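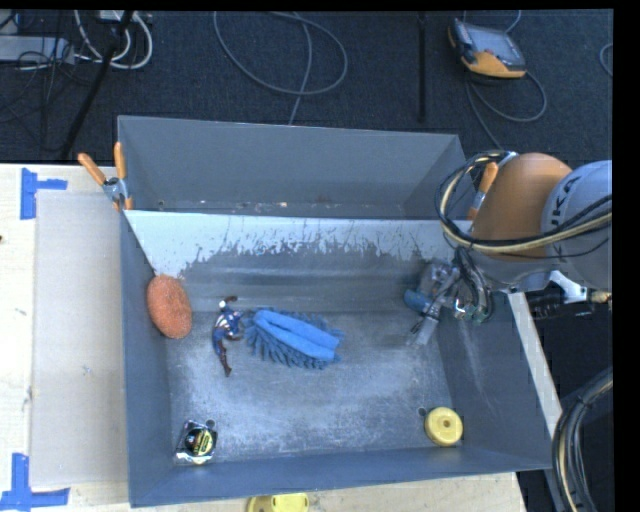 *Last changed in December*

# The Takley handheld vacuum, after a full season of crumbs

I'm going to say up front that I love this thing, so you can weigh the rest accordingly. I bought the Takley to replace a corded hand vac that had lost most of its pull, and I expected to like it a little. Instead I've started vacuuming places I used to pretend weren't there (the drawer under the oven! the track of the sliding door!).

We have two kids, one shedding dog, and a craft corner that makes its own weather. Toy bins are the worst of it. Grit and glitter settle at the bottom, you lift the toys out, and then you're stuck tipping the whole bin over the trash and hoping. With the crevice tool I can leave the bin where it is and run along the corners.

**Weight and feel**

The body is light enough that my seven-year-old can do the stairs with it, and she does, for a price. The handle sits over the motor, so the nose doesn't droop the way it did on my old one. The trigger has a lock, and I'd buy it again for the lock alone. Holding a trigger down through a whole minivan makes my thumb ache.

**Suction**

There are 3 speeds. Low is fine for a keyboard or a bookshelf. Medium is what I use for nearly everything, including dog hair on the couch. High is loud, loud enough that the dog goes upstairs, but it pulls sand out of car mats like you wouldn't believe. I did the back of the car after the last lake trip and filled the cup twice.

It does less well with anything long and stringy. Tinsel wraps around the brush head and you have to cut it out with scissors. Same with yarn.

**Battery**

I got 34 minutes on low before it quit, and much less on high, though I never remember to check the clock when I start. Charging takes most of an evening. The dock can screw to the wall or stand on a shelf, and mine stands, next to the rice cooker, where it looks ridiculous.

**The cup and filter**

The cup holds 460 milliliters, which sounds stingy until you see how easy it is to empty. One button, the bottom swings open, done. Fine dust does cling to the inside, and I wipe it out with a damp paper towel every couple of weeks. The filter rinses under the tap. Let it dry all the way overnight. I put mine back damp once and the kitchen smelled like a pond.

**How it compares**

My neighbor Margit Nygård lent me her Lindqvist for a weekend so I could try them side by side. The Lindqvist is quieter and the case feels nicer, no argument. But its cup twists off, and it twists off hard, and I got a puff of flour in my face both times. Margit swears by it and we've agreed to disagree. I also had a Sonurby for a while, years ago, and it was fine until the charging pin bent.

**Price**

I paid 93 dollars at Lukine, the hardware store by the train station, with the crevice tool and the brush head in the box. The long hose is extra. I bought it later for the tops of the curtains and I've used it maybe four times, so skip it unless you have tall ceilings or a lot of guilt.

**Small gripes**

- The charging light is bright blue and can't be dimmed. Tape works.
- The crevice tool doesn't clip to the dock, so it lives in a drawer with the batteries.
- The manual is one folded sheet in very small type.

**Update:** Njål Strömberg wrote to ask whether it handles wet messes. No, dry only! The manual is firm on that. He also asked about cat litter, and there I can say yes, on medium, with the brush head off. Empty the cup right away afterward.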